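Zenden 居家论坛 > 收纳与整理 > 小件收纳
主题：一堆充电线怎么收进小抽屉柜，我的做法，欢迎提意见
浏览 1,897　发表于 2020年6月

楼主　灰鹅不过河

7月要搬家，这两周开始一点点收东西。衣服和书都好办，最烦的是充电线。家里的线原来分散在床头、书桌、电视柜、几个旧背包里，先全部翻出来集中到一张桌子上，结果缠成一团，提起一根带起一片。

以前我是拿一个鞋盒装，盖上盖子眼不见为净，要用的时候整盒倒出来翻，翻完再塞回去。这样过了好几年，线越来越多，坏的好的混在一起，常常翻出来一根插上去没反应，又扔回盒子里，下次再翻出来一次。

这次决定用一个塑料的小抽屉柜来装，就是放在桌面上那种，抽屉浅，装不了大件，放线刚好。下面按我做的顺序写，写得比较啰嗦，只想看结论的直接拉到第四步。

先说工具：
魔术贴扎带一包，Dreslow 的，200条装，买多了，用不完，可以留着扎别的
标签纸，Hondier 的那种手写的，不用机器打
一块干布
一个充电头和一部旧手机，试线用
一个纸袋，装不要的线

第一步，摊开解结

不要急着拽。找一个接头，从接头往回送，让它从圈里退出来，比拉着线身往外扯快。编织外皮的线比较好解，表面硬一点，不太会互相咬住。光面的白线最粘手，放久了外皮发涩，贴在别的线上不肯走。

解的时候桌上别放别的东西。我开始时把杯子和剪刀都放在旁边，线一甩就带倒，后来都拿走了。

第二步，擦一遍，试一遍

干布夹住线，从一头拉到另一头，灰就下来了。接头那一端不要用湿布。试线就是插上去看手机有没有反应，有反应以后再轻轻弯一下两头根部，看会不会断开又连上。会断的放进纸袋，不要舍不得。

这一步最花时间，可以一边看电视一边做。

第三步，理成一把

同一类的线放在一起，接头朝一个方向对齐，一只手捏住接头下面一点的位置，另一只手把剩下的线往回绕。圈的大小按抽屉来定，绕之前先把抽屉拉出来看一眼深度，绕得太大塞进去会顶住上面一层，抽屉就拉不开了。

细的线不要放在最外面，容易从手里溜出去，掉一截在桌上，又要重来。

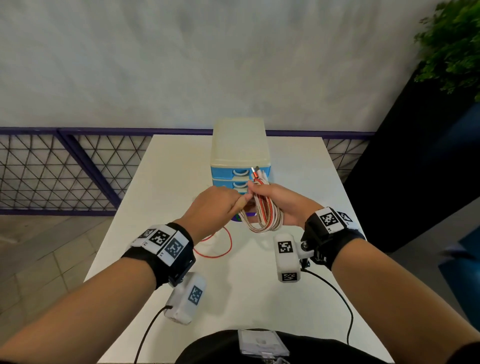

第四步，分层放

我的分法是按使用频率，不按接口。最上层放每天用的，下面依次是偶尔用的、出门带的、备用的。顶上那个盖子里面放转接头和取卡针这些零碎。

按接口分我也试过，问题是家里人不记接口名字，只知道“充手机的”“充耳机的”，找的时候还是每层拉开看。

第五步，贴标签

写在抽屉侧面或者正面都行，我写得很简单：天天用、有时用、出门、备用。

大概就是这样。想问问大家两件事：一是一把线扎在一起好，还是每根单独扎好；二是备用的线到底要不要留，留多少。

2楼　半截铅笔

支持按频率分。我家按接口分过，分了一个月就乱了，最后每层都是混的。

不过我不赞成一把扎在一起。你要用其中一根，就要把整把拆开，拆开以后多半不会重新绕好，往抽屉里一塞就完了。单根扎，拿一根走一根，别的不受影响。

3楼　灰鹅不过河（楼主）

回半截铅笔：你说的这个我也想到了。天天用的那层我现在是单根的，备用的那层才是成把的，备用的一年也动不了几次。

没有在正文里写清楚，等会儿补一下。

4楼　南门豆腐

塑料抽屉柜有个毛病，抽屉没有限位，一拉猛了整个出来，东西洒一地。我那个就是这样，放袜子还行，放线的话接头会卡在缝里。楼主那个有没有限位？

5楼　灰鹅不过河（楼主）

回南门豆腐：我这个拉到底有一点阻力，再用力也会掉出来。平时拉一半就够看到里面有什么了。卡缝的问题遇到过，接头翘起来顶住上一层的底板，所以我后来放的时候让接头朝外、朝着抽屉把手这边，拉开先看到接头，也知道是什么线，翘起来了用手指按一下就行。

6楼　晚班电车

不懂为什么要留这么多线。一部手机一根，平板一根，再加一根备用，剩下的全部送走。整理的第一步应该是减，不是买柜子。

7楼　灰鹅不过河（楼主）

回晚班电车：柜子不是为了这个买的，以前放发夹和针线，空出来了才拿来用。

减我也减了，坏的都进了纸袋。但家里几口人设备不一样，老人那边还在用旧接口的东西，真不敢全扔。

8楼　晚班电车

那就老人那边的单独给老人，放在他们自己的床头。你收在你的柜子里，他们要用还得来问你，一样不方便。

9楼　糖水铺子打烊了

楼上这条我同意一半。给老人单独放是对的，但是床头只放一根就够，多了他们会搞混，插错了还会硬插。我妈就把接口插坏过。

我给她的做法是线头上缠一圈红色的布胶带，手机的充电口旁边也贴一小块红色的，红对红，不用认接口。你家可以试试。

10楼　灰鹅不过河（楼主）

红对红这个办法好，记下了。

11楼　木桶第三块板

讲一下绕线的手法吧，楼主正文里讲得有点简单，我以前做过几年舞台音响，绕线绕得多。

最不好的绕法是把线紧紧缠在手掌上，或者缠在充电头上。缠得紧，接头根部那一段一直被弯着，时间长了里面先断，外面看不出来。很多人说线不耐用，有一部分是收的时候收坏的。

我的习惯是一正一反。第一圈顺着绕，第二圈手腕翻一下反着绕，再顺，再反。这样绕出来的线，拎住一头一抖就开，不会打结也不会拧麻花。长线一定要这样，短的充电线其实无所谓，绕松一点就可以了。

还有就是留出接头根部一小段是直的，不要从接头开始就弯。

12楼　半截铅笔

一正一反我学过三次都没学会，绕着绕着就忘了该正还是该反。

13楼　木桶第三块板

回半截铅笔：看线自己想往哪边走。你顺着绕了一圈，手里的线会有一点拧劲，下一圈把这个拧劲还回去就是反的。不用记数，手上能感觉到。

实在学不会就绕8字，在拇指和小指上绕，效果差不多，就是收完比较占地方，浅抽屉可能不合适。

14楼　灰鹅不过河（楼主）

谢谢木桶。昨晚照着把备用那一层拆了重新绕了一遍，说一下感受。

短线用一正一反确实差别不大，两圈半就绕完了，还没感觉到拧劲就没线了。长一点的白线差别明显，以前绕完放在桌上会自己弹成一个歪的圈，现在能平着躺住。

成把的我还是一起绕。做法是先把接头对齐，像握一把筷子那样握住，接头露在拳头上面，另一只手捏住线的另一头轻轻拉直，确认里面没有互相压住的，再开始绕。这一下拉直很要紧，省掉的话绕到一半会发现有一根短了一截，鼓个包出来。

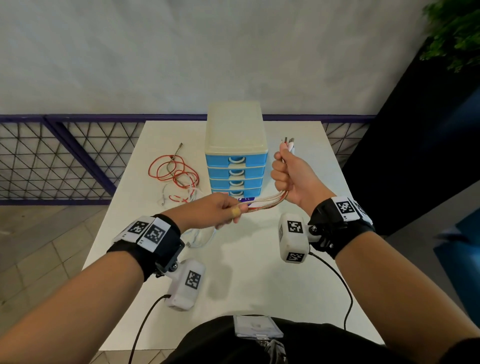
长短不一样的线最好不要放在同一把里。我一开始按颜色放，红的跟红的，白的跟白的，看着整齐，但长短差太多，短的绕完了长的还拖着一截。后来改成按长短放，颜色就随它去了。

还没理的那些，放在柜子的一侧，理好的放另一侧，中间空出来做事。这个顺序我换过一次，放在惯用手那边取线会顺一些，各人习惯不同。

15楼　南门豆腐

按长短放这个有道理。可是按长短放了，用的时候不还是要找接口？备用的那把里什么接口都有的话，等于又回到鞋盒了。

16楼　灰鹅不过河（楼主）

回南门豆腐：先分接口，再在接口里分长短。层还是按频率分。所以是三层意思，频率定抽屉，接口定哪一把，长短定这把和那把要不要分开。说起来绕，做起来没那么复杂，线就那么些。

17楼　晚班电车

这就是我说的，东西少了根本用不着三层意思。

18楼　糖水铺子打烊了

晚班电车你一个人住吧？

19楼　晚班电车

两个人住。她的线她管，我的线我管。

20楼　酱油瓶盖

插一句别的。各位用什么扎？我用过橡皮筋，夏天化在线上，黑乎乎一圈擦不掉。后来用面包袋上拆下来的那种铁丝扎条，扎得住，就是铁丝头戳手，也怕戳破线皮。

21楼　半截铅笔

魔术贴扎带，楼主用的那种就行，哪个牌子都差不多。买背靠背的，就是一面毛一面勾的，不要买带塑料扣的，扣子比线还厚。

22楼　木桶第三块板

橡皮筋绝对不要。铁丝扎条短时间可以，搬家路上用一下没问题，长期不建议。

我见过有人用卷纸的纸芯，一根线塞一个纸芯，立着放在盒子里，从上往下看一目了然，也不花钱。缺点是占地方，你这种浅抽屉放不进去，要剪短。

23楼　酱油瓶盖

纸芯我试过，家里猫全叼走了。

24楼　灰鹅不过河（楼主）

扎带这里提醒一下，不要把扎带扎得太紧，刚好合上就行。我一开始怕散，勒得很紧，过几天拆开，光面的线上有一道印子。现在扎的时候留一点缝，能伸进去一根小指。

另外扎带可以先穿在线上，靠近不常用的那头，用的时候扎带留在线上不取下来，就不会丢。

25楼　半截铅笔

对，先套住线再绕自己一圈那种，开口的一头有个小孔，穿过去就固定在线上了。

26楼　北屋不朝阳

我来反对一下抽屉。

我的做法是自封袋，一根线一个袋，袋子上拿记号笔写字，竖着插在一个长条盒子里，像以前查卡片那样往前翻。好处是透明，看得见，而且搬家的时候整盒端走。抽屉柜搬家你要把每一层都用胶带封住，不封路上肯定滑出来。

27楼　南门豆腐

自封袋我也用。但是天天用的不适合装袋，谁会每天开一次袋子再封上。

28楼　北屋不朝阳

天天用的就不用收啊，插在插座上。

29楼　灰鹅不过河（楼主）

回北屋不朝阳：搬家这个问题你说得对，我正在想怎么弄。目前打算用保鲜膜连柜子一起缠几圈，胶带怕留胶。有人这样做过吗？

30楼　酱油瓶盖

保鲜膜可以，上次搬家我的床头柜就是这么缠的，抽屉没有跑出来。缠的时候竖着缠完再横着缠一道。里面空的地方塞点软的东西，线会晃。

31楼　糖水铺子打烊了

搬家那天要用的线千万不要缠进去！我那年把所有线都打包了，到新家手机没电，箱子摞在最里面，最后跑下楼去便利店买了一根，质量很差，用了一个星期就不行了。

单独留一根线和一个充电头，放随身的包里。

32楼　灰鹅不过河（楼主）

记下了，我把“出门”那层的拿出来放随身包。

33楼　木桶第三块板

再提一个，试线不要只看有没有反应。有些线能充电但是传不了数据，有些线充得特别慢，你光看手机叮一声分不出来。备用的线如果全是慢的，真要用的时候很难受。

我的做法是把充得慢的线头上绕一圈白色的胶带做记号，给小台灯、小风扇这种东西用，不给手机用。

34楼　灰鹅不过河（楼主）

回木桶：怎么看快慢？就掐时间吗？

35楼　木桶第三块板

最简单就是掐时间，同一个充电头，同一部手机，电量差不多的时候换着线充，各充一刻钟，看涨了多少。手机能显示快充图标的话看图标也行。

想精确一点有那种插在中间的小电表，Mathur 的我有一个，能看电压电流。不用专门去买，这个用一次就吃灰了，能借就借。

36楼　晚班电车

整理几根线还要买电表。

37楼　木桶第三块板

我说的是不用买。

38楼　半截铅笔

哈哈哈。

39楼　一碟花生

潜水看完，说说标签。楼主写的“天天用、有时用、出门、备用”，“有时用”和“备用”的边界在哪里？我家也这样写过，后来全家没有一个人分得清，吵过一次。最后改成写东西的名字：手机、平板、耳机、相机。谁也不用想。

40楼　灰鹅不过河（楼主）

回一碟花生：在我这里，“有时用”是有对应的设备的，相机、电动牙刷那些。“备用”是现在没有设备在等它，哪根坏了才拿出来顶。不过你这么一说，家里别人确实未必这么理解。

我问了一下家里人，果然，他们以为“备用”就是可以随便拿的。

41楼　一碟花生

看吧。

42楼　灰鹅不过河（楼主）

标签换过了，现在写的是：手机、相机和牙刷、出门带、坏了再换。最后这个有点长，写成了两行。

Hondier 的标签纸撕下来还算干净，边上有一点点胶，用橡皮擦能搓掉。

43楼　北屋不朝阳

“坏了再换”不错，看得懂。

44楼　豆芽发多了

请教一下，编织线和光面线可以扎在一起吗？我总觉得编织的会把光面的磨坏。

45楼　木桶第三块板

放着不动磨不坏。经常一起塞包里晃来晃去的话，会磨花，影响外观，不影响用。介意就分开。

46楼　灰鹅不过河（楼主）

回豆芽：我是混着扎的，编织的和白的在一把里。目前看不出有什么影响，才几天，也说明不了什么。

混着扎有个小好处，编织的线比较有骨架，夹在里面，整把不容易塌。全是光面软线的那一把，绕好以后总是往下坠，扎两道才站得住。不好的地方是手感不一样，握着的时候编织的不动，细的软的从下面往外滑。我是两只手上下握住，上面那只手管接头，下面那只手管绕好的圈，先攥紧了再找扎带。扎带事先撕好放在手边，不要等攥住了再去拿包装。 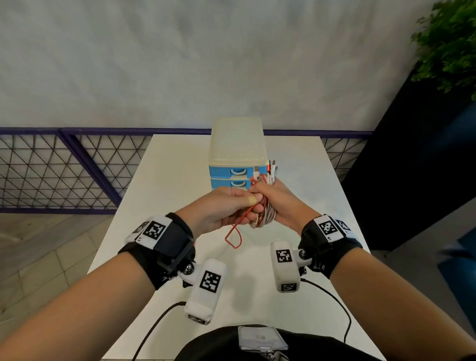 掉出来的那一截也不用全拆，把它沿着圈再送一道，末端压到扎带底下就可以了。真要全拆重来，我做过一次，做完没有变好多少。

塞进抽屉的时候压扁一点，竖着的圈放平，接头还是朝外。如果关抽屉的时候听见咔的一声，多半是接头顶住了，不要硬推，拉出来转个角度。

47楼　豆芽发多了

谢谢，明白了。

48楼　南门豆腐

照楼主的弄了一遍，我的柜子比较旧，没有盖子那一格，零碎就没地方放。转接头最后放在一个薄荷糖的铁盒里，铁盒再放进抽屉。拉开的时候会响，晚上有点吵。

49楼　糖水铺子打烊了

铁盒底下垫一块旧毛巾剪的布。

50楼　南门豆腐

垫了，好了。

51楼　海带打结了

有没有人知道不要的线怎么处理？我家那一袋放在门口半年了，不敢直接丢垃圾桶。

52楼　晚班电车

终于有人问到重点了。

坏的：看你那里有没有收小电器的回收点，有的商场门口有箱子。没有的话问一下楼下收废品的，有的肯收，里面是铜。
好的：挂到二手群里送，写“自取”，当天就会有人来。

53楼　海带打结了

铜能卖钱吗？

54楼　晚班电车

就那一袋，别想了。

55楼　酱油瓶盖

我卖过一大袋，连旧插线板一起，换了一瓶醋的钱。

56楼　豆芽发多了

坏线送人的时候一定说明是坏的。我收到过一包，一根能用的都没有，送的人说“都挺新的”。

57楼　灰鹅不过河（楼主）

坏线我的处理是先把接头剪掉再装袋，免得有人又捡回来用。家里就有这样的人，我不点名。

58楼　半截铅笔

剪接头的时候一定先从插座上拔下来。别笑，我见过没拔的。

59楼　木桶第三块板

……

60楼　一碟花生

问一下楼主，理完总共花了多久？我也想弄，但是怕开了头收不了尾。

61楼　灰鹅不过河（楼主）

回一碟花生：分了三个晚上。第一晚解结，第二晚擦和试，第三晚绕和放。后来按木桶的办法又返工了一晚，换标签是白天顺手换的。

想一次弄完的话，建议试线那一步提前做，平时谁充手机就让他换一根充，充完没问题的放一边。这样试线不占整块的时间。

62楼　北屋不朝阳

我还是觉得自封袋快。一个晚上。

63楼　灰鹅不过河（楼主）

你那个快，我信。我主要是袋子看着心烦，封口也老是封不严。柜子放在桌上拉开就有，我更愿意用。这个看人。

64楼　北屋不朝阳

行，你搬完家来说一声抽屉跑没跑。

65楼　灰鹅不过河（楼主）

好，7月搬完来回帖。

另外把前面大家说的几条补到正文后面，方便后来的人看，省得爬楼：

天天用的单根扎，备用的才成把扎（2楼）
老人用的线，线头和设备上贴同样颜色的胶带（9楼）
接头根部留一段直的，不要从根部就弯（11楼）
长线一正一反地绕，短线绕松就行（11楼）
扎带不要勒紧，先固定在线上（24楼、25楼）
搬家当天要用的线单独放随身包（31楼）
充得慢的线做个记号，给小台灯小风扇用（33楼）
标签写东西的名字，不要写频率（39楼）

最后这条和我正文第四步有点冲突。层还是按频率排的，只是标签上不写频率了，正文我就不改了。

66楼　木桶第三块板

补一条，绕好以后每隔半年拿出来松一松，不要一直一个形状放着。尤其是放在窗边晒得到的地方，外皮会变硬。

67楼　晚班电车

半年松一次，谁会记得。

68楼　木桶第三块板

换季收衣服的时候顺便。

69楼　糖水铺子打烊了

我觉得可以，换季我还要清洗加湿器，一起弄。

70楼　海带打结了

回来说一下，那袋线今天送走了，楼下修手机的师傅全要了，说拆接头用。门口空出来一块，放了把伞。

71楼　酱油瓶盖

你运气好，我们这边修手机的不要，嫌旧。

72楼　深巷有风

新人报到，问个小白问题，耳机线也能和充电线放一层吗？我的耳机线特别细，跟别的放在一起必打结。

73楼　半截铅笔

别放一起。耳机线找个小圆盒单独装，隐形眼镜盒都行，就是小了点。

74楼　灰鹅不过河（楼主）

回深巷有风：我的耳机线单独放在盖子那一格，和转接头一起，绕好了再拿一张小纸条裹住。放抽屉里试过，跟别的线缠得最厉害的就是它。

75楼　深巷有风

好的，去翻圆盒了。

本主题共收藏 591　当前第 1 页，共 2 页　下一页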